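# Evaluation of the Nekance Tourer 206 Roof Carrier

Prepared by Anežka Halás, Vehicle Accessories Desk
2019-10-21

The Nekance Tourer 206 is a hard-shell roof carrier intended for midsize crossovers and wagons with factory side rails. It is the second carrier from the company to be sold in this market and replaces the Tourer, which was withdrawn in May. The review copy was purchased at the ordinary retail price and was not returned to the manufacturer.

Readers who own the earlier model will recognize the general shape. The nose has been lowered, the lid now opens from both sides, and the clamps are new. The clamps account for most of what is said below, as the old ones were the chief source of complaints received by this office.

## Fitting

The carrier was fitted to two vehicles: a Ruron wagon with raised rails, and a Pondora crossover with flush rails and a pair of aftermarket crossbars. The instructions call for two adults. One adult can complete the work on the wagon with a step stool. On the crossover, the roof is too high and the carrier too wide for this to be advisable.

Each of the four clamps consists of a hooked jaw, a threaded post and a large plastic knob inside the box. The knob clicks when the correct tension is reached. On the previous carrier the user had to judge tension by feel, and many owners left the clamps too loose. The new knob clicks clearly and can be heard over traffic.

The rear clamps are less satisfactory. They slide in a short channel molded into the floor, and the channel did not extend far enough back to suit the crossbar spacing on the Pondora. The bars had to be moved forward by the width of a hand before the jaws would close around them. Owners of vehicles with fixed crossbars should measure the spacing before ordering. The manual prints the permitted range on its last page, where few buyers will look for it.

Installation on the wagon took 18 minutes on the first attempt. Subsequent fittings were much faster. Removal requires only that the knobs be turned back until the jaws drop, although the jaws have a habit of catching on the rubber strip of a raised rail.

## Capacity and loading

The maker rates the carrier for a load of 70 kilograms. This figure does not override the roof limit set by the vehicle manufacturer, which must also cover the weight of the carrier itself and of any crossbars. The two limits are explained well in the manual, and the same explanation appears on a label inside the lid.

Usable space is good. The floor is nearly flat from front to back, and the lowered nose costs less room than expected. Two large suitcases, a folded stroller and several soft bags were carried together on the longer of the test drives. Skis of adult length fit only on the diagonal. The optional Shawky divider net, sold separately, keeps smaller items from sliding forward under braking and is recommended for anyone who does not intend to fill the box completely.

The lid is held by two gas struts at each end. It opens fully from either side of the vehicle, and the locking bars prevent both sides from being released at once. The key cannot be withdrawn unless every latch has engaged. This is a worthwhile safeguard, and its absence from cheaper carriers is regrettable.

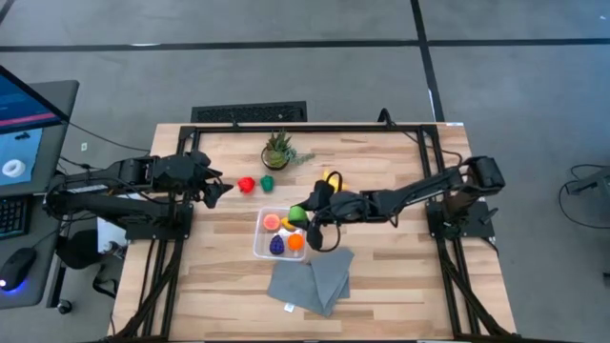

Can the carrier be left on the vehicle all year?

The manufacturer permits it, provided the clamps are checked at regular intervals and the empty box is kept locked. Fuel consumption will be higher with the carrier in place, and the rail contact points should be cleaned at least once each season to prevent grit from wearing the paint.

## On the road

The carrier was used for 2000 kilometers, most of it on highways. The wagon was driven with the box loaded and empty; the crossover was driven with it loaded only.

Wind noise is modest at city speeds. On the highway there is a steady rush of air above the front seats, which passengers noticed at first and then ceased to mention. No whistling was heard from the wagon. On the crossover, a faint whistle appeared in crosswinds and was traced to the open ends of the aftermarket bars. It stopped when the end caps were pressed fully home, and the carrier should not be blamed for it.

Average fuel consumption on the Ruron rose by slightly less than one liter per 100 kilometers with the box loaded. Removing the contents made only a small difference to this result. Drivers who use a carrier for two or three trips a year would do well to take it down between them.

Stability was not a concern in either vehicle, though both leaned more in long curves, as any vehicle will with weight carried high. The manual sets a maximum speed, and the same number is molded into the rear of the shell where it can be read from the ground. The clamps were inspected at each fuel stop during the first day. One rear knob accepted a further quarter turn after the first hour. None moved after that.

Heavy rain was met on two of the drives. A small amount of water entered at the rear left corner on the first occasion and dampened the end of a canvas bag. The seal had been pinched during closing. Once it was seated properly, the interior stayed dry through the second drive. The seal is soft and is easily caught by a bag strap, so a quick look along the edge before locking is advised.

## Materials and finish

The shell is a single color throughout, so that light scratches do not show as a contrasting line. The surface is textured on top and glossy along the sides. The glossy sections picked up fine marks from washing and will not look new for long. The textured version of the same carrier, offered in dark gray only, is the more sensible choice for those who store the box against a garage wall.

Hardware is of mixed quality. The struts and hinges are solid. The key is thin, and its plastic head flexed noticeably in cold weather when the lock was stiff. Two keys are supplied. The code is stamped on the lock face and should be written down on the day of purchase, as replacements are ordered by that code alone.

Interior edges are smooth except at the molded channel for the rear clamps, where a ridge of excess plastic remained. It was removed with a file.

## Storage

A carrier of this size is awkward off the vehicle. It will stand on its end, but the rear face is slightly curved and the box rocks unless it is strapped. Nekance offers a wall bracket that supports it on its side. The bracket was not tested. A ceiling hoist of the usual four-strap type was used instead and held the box level, although the straps must be placed clear of the struts' mounting points – a matter on which the manual says nothing.

## Service and warranty

The warranty covers the shell and the hardware for differing periods, and the shorter period applies to the locks. A written inquiry about the rear clamp spacing was sent to the customer service address printed on the box. A reply was received after four working days. It was courteous and confirmed the figures in the manual, but offered no adapter for vehicles outside the range.

Spare knobs, jaws and seals can be ordered individually. A complete replacement seal was priced at $98, which is high for a part that most owners will need eventually.

## Assessment

The Tourer 206 corrects the most serious fault of its predecessor. The clamps are easy to tighten properly, the lid is secure, and the load space is better than the outside dimensions suggest. The limited rear clamp travel is a real restriction and will rule the carrier out for a number of popular crossovers with fixed bars. The seal and the keys deserve better materials at this price.

The carrier is recommended for vehicles with raised factory rails. For vehicles with flush rails or aftermarket crossbars, it is recommended only after the bar spacing has been checked against the permitted range. Owners of the earlier Tourer whose clamps are in sound condition have little reason to replace it, and the new clamps cannot be fitted to the old shell – the holes in the floor are in different positions.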